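Friday, 7:40 a.m.

**Shooting study, gym side. Entry continues from the August setup notes.**

The Rilley rim sensor was remounted on the east basket before the session. The bracket had been set too far toward the backboard, which meant that bank shots registered twice. It now sits level with the front of the rim. Two test baskets from the free-throw line registered once each. The west basket was not touched.

Sessions with the Stuver girls' varsity squad and the Wako boys' junior varsity squad are now complete for the preseason block. The combined log stands at 3,077 shots. Of these, 950 are free throws. The remainder are jump shots from the marked spots, with layups excluded as agreed. Any shot taken while a second ball was in the air near the rim has been flagged and left out of the averages, although it remains in the raw log.

Observations for the block:

- Free throws taken directly after the sideline sprints fell short more often than those taken at rest. Misses to the left and right showed no clear change. This agrees with what the Stuver coaching staff reported from last season's games.
- Corner shots from the left side remain underrepresented. Players drift toward the wing when the line moves quickly. The floor tape should be replaced with something brighter before the next block.
- The Wako squad used a mix of game balls and older practice balls on the first evening. Pressure was not recorded for the older balls. Results from that evening are to be kept apart until a decision is made.
- Arc readings from the Urketeo tracker dropped out whenever the side door was open in the late afternoon. Glare is the likely cause — the dropouts stopped once the door was shut. This has not been tested properly.

The tracker's clock was again found to be running ahead of the scoring table clock. The offset was corrected by hand in the log. Staff are asked to sync both clocks before warmups and to write the time of the sync on the first line of the sheet.

The target for the next block is 1,000 free throws, split evenly between rested and tired conditions. It is proposed that the sprint distance stay the same for both squads. Changing it now would make the first block hard to compare. The Stuver squad has asked for shorter sessions during league play, and this can be met by dropping the elbow spots. 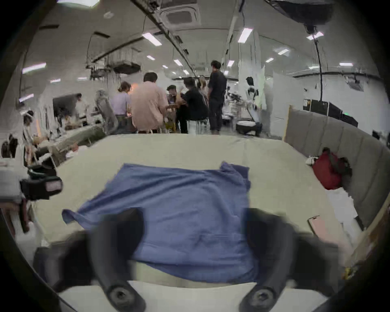 Should the flagged shots be added back once the season begins?

They should stay out of the averages for the whole season, so that both blocks are treated alike. A separate count may be kept for anyone who wishes to review them.

Outstanding items:

1. Replace floor tape at both left corners.
2. Check pressure of all practice balls and mark each one.
3. Repeat the side door check, door open and door shut, with the same shooter.
4. Move the west basket sensor to match the east — allow time for test shots.
5. Send the block summary to both coaching staffs before the first league game.

Log closed 9:15 a.m. Raw sheets are in the binder under the scoring table.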